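WHY I WOULD KEEP THE BAD ONES

WHY I WOULD KEEP THE BAD ONES
Opinion - Machines and Work

Most arguments I get into about robot learning are about the model. How large it should be, how long to train it, what it should be shown first. I spend my days on the part before that, at Wedis, where people sit at a pair of handles and drive two robot arms through housework so that a learning system can copy them later. We collect examples. My view is that we throw too many of them away.

The usual practice is simple enough. An operator does a task, a reviewer watches the recording, and the recording is marked keep or discard. If a shirt drops, discard. If the left arm has two goes at a collar before it gets hold, discard. If the operator stops for a few seconds to think, many reviewers will discard that as well. The set that comes out is very smooth and it looks good in a meeting.

I reviewed for a project called Pemum for most of a winter. Its target was 2,000 recordings of hanging up laundry, and by December we had them. In one week of that work I marked 166 recordings as discards. I went back over them afterwards, on my own time, and only 17 were of no use: a sensor had failed, or the operator had picked up the wrong job. The rest showed somebody making a small mistake and putting it right. A sleeve had folded under. A hanger had turned in the grip. The operator saw it, backed off and tried again.

A robot that has only been shown clean attempts has never been shown what to do after a slip. The first time the cloth goes somewhere unexpected, it is on its own. People in the field know this and there are papers on it, yet the review sheets in most places I have worked still have two boxes on them, and a fumble goes in the second.

There is a fair argument on the other side. If you keep every hesitation, the system may learn to hesitate. I have seen this happen. On Zelari, a drawer-opening task, the arms picked up a habit of pausing in front of the handle because one operator always paused there. The answer to that is better labelling. Mark where the mistake starts and where the recovery starts, and let whoever trains the system decide what to do with each. It takes longer. A recording that took me a minute to judge takes three or four to mark up properly, and somebody has to pay for that time.
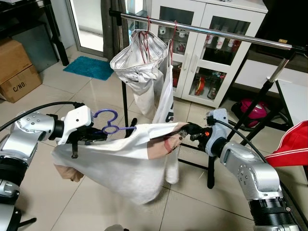
Laundry is where I would begin, since cloth is the material that most often refuses to do as it was told. A cup stays the same shape whichever side you take it from. A shirt does not, and it hides the parts you need. With the left gripper closed on a purple hanger and the right one pinching a corner of the white fabric, the whole middle of the garment is free to sag wherever it likes, and an operator has to deal with that every time. There is plenty else for the cameras to take in as well, from the chrome rail and its red hangers to the glass-fronted cabinet behind. I like recordings made in rooms with furniture in them. The ones I distrust come from a bare bench with a single shirt laid flat in the same spot at the start of each attempt.

The other thing I would change is how operators are paid. At Vrabec, where I did a short contract, the rate was per accepted recording, with a target of 20 before lunch. You can guess what that did. People learned which shirts were easy and put the others at the bottom of the basket. They gave up on an attempt as soon as it went slightly wrong, as finishing it earned them nothing. Paying by the hour would cost more per recording and give a wider spread of shirts and attempts, including the awkward ones the machine will meet in a real house.

I have put this to two managers so far. One asked for a cost, which I sent on the Friday, and the other has agreed to a third box on the review sheet, marked "recovered". We start using it next month.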